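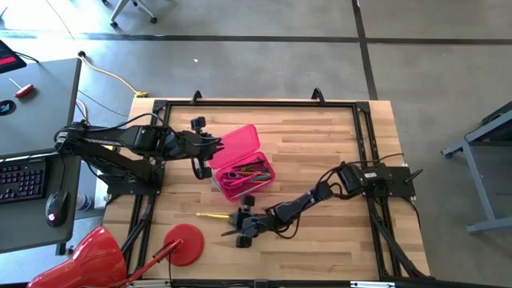 Does a two-arm bench kit make sense for a small workshop at home?

It makes sense if you have a strong table and the patience to repeat one small job many times. For a quick result in one evening, I would not buy it.

I have used the Fluneo kit from Mazza since October. It cost me 2000 euro, and the delivery was 40 more. Some tips from my bench:

Fix both mounting plates before you connect any cable. Tighten the clamps again after the first 30 minutes of work.

Leave the cables enough slack at the shoulder. Mine were too tight, and the arm stopped with error 308. The manual explains this number only in the last pages.

Begin with a thick marker or a pen. Coins and paper clips are too difficult for the fingers at first.

Put the lamp where the arm does not pass, and move the arm slowly by hand to check it.

Wipe the fingers with a dry cloth. Oil makes pens slip.

My friend Pierina Mancuso prefers the Gultimis kit, which is cheaper but has no spare fingers in the box. Mazza sends two pairs.

Sandro Fiore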